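A Produce Aisle on Gray Carpet
How a practice store sets out its vegetables

The first thing new trainees do at the Vivholm practice store is pick up a pepper and squeeze it. Most of them expect it to be real. The stock in the training room is display produce, bought to stand in for the fresh kind while people learn how to fill a shelf, clear it and fill it again.

Vivholm teaches retail basics to people starting out in grocery work. The course runs for 8 days and the produce section takes up half of them. Packaged goods are quick to learn. A box has a front and a back, and it stays where it is put. A cucumber rolls, and beans slide off the front if the pile is too high.

The inventory for the room lists 297 pieces of fruit and vegetables. They came in two orders. The first was from Tinulex, which sells display food to furniture stores and restaurants, and it covered the peppers, potatoes and tomatoes. The second came from Fashola a year later, mostly to replace things that had lost their color and to add the long vegetables the course was missing. Bitter melons were on that second list. Several trainees had gone on to stores that carried them and said they would have liked the practice.

Wood was chosen for the display stand because metal racks sounded too loud in a carpeted room with a low ceiling. The tiers give each kind of vegetable its own level or its own half of one, and a board along the front keeps things from rolling out. Peppers are usually moved by basket. Trainees take them out one at a time and lay them on the stand, then do the same thing backward at the end of the session.

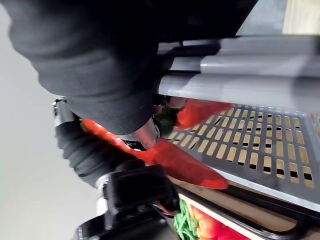
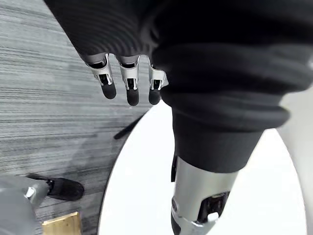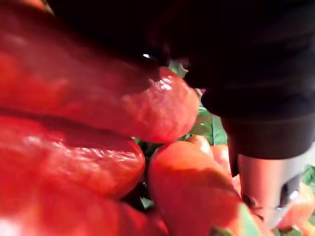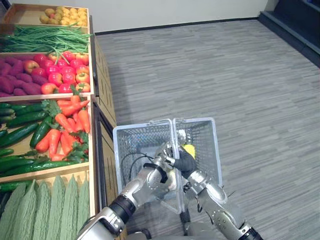
What goes where

The arrangement on the stand is written on a sheet taped inside the supply closet. It has changed four times. In the current version the potatoes go at the top toward the back, with the green beans below them. Sweet potatoes share a tier with the tomatoes. Carrots and cucumbers come next, and the bitter melons go under those.

Color decided some of it. The purple of the sweet potatoes looks good against tomato red, and a shopper can see from several steps away where one pile stops and the other starts. An earlier sheet had the cucumbers beside the beans. Both are dark green and both are long, and from the doorway they looked like one vegetable.

Weight decided less than it would in a working store. Real potatoes would never go on the top level, where someone has to lift a full sack to shoulder height. The instructors tell trainees this on the first morning and bring it up again when they get to back safety. Display potatoes weigh next to nothing, so they can go where they are easiest to see.

The beans take the most patience. They are laid in one direction across the width of the tier, a handful at a time. A few always end up hanging over the front. The instructors used to mark this down on the score sheet and have since stopped, after a visit to two neighborhood groceries where the beans hung over the front of every bin.

Carrots are stacked on a slant with the tops on. The leafy ends take up more room than people plan for, so the carrots should go in before the last of the cucumbers.

Handling

Red peppers get a session of their own. Long thin ones and big smooth ones are handled differently, and the course treats them as two products. A long pepper is held at the middle, never by the tip. Big ones are lifted with the whole hand and set down touching their neighbors, which keeps the row from shifting when a customer takes one.

Stems are the usual casualty. On display produce they are glued on, and the glue gives out before anything else does. The room keeps a jar of loose stems and a tube of Dirard craft adhesive, and repairs are done on Sunday when the building is quiet. In a normal month 26 pieces go through the repair tray. Tomatoes make up most of them.

The gray plastic baskets have slotted floors, so grit falls through, and they can be rinsed in the utility sink. Produce is wiped with a damp cloth and dried by hand. Soaking it lets water in at the seams, and a pepper with water inside takes days to dry out.

Timed fills

By the end of the week trainees fill the whole stand against the clock. They start with everything in baskets on the carpet and finish when the last tier is level. The time matters less than what the shelf looks like afterward. Points come off for mixed piles and for any item lying on the floor.

Then they empty it and the next person starts.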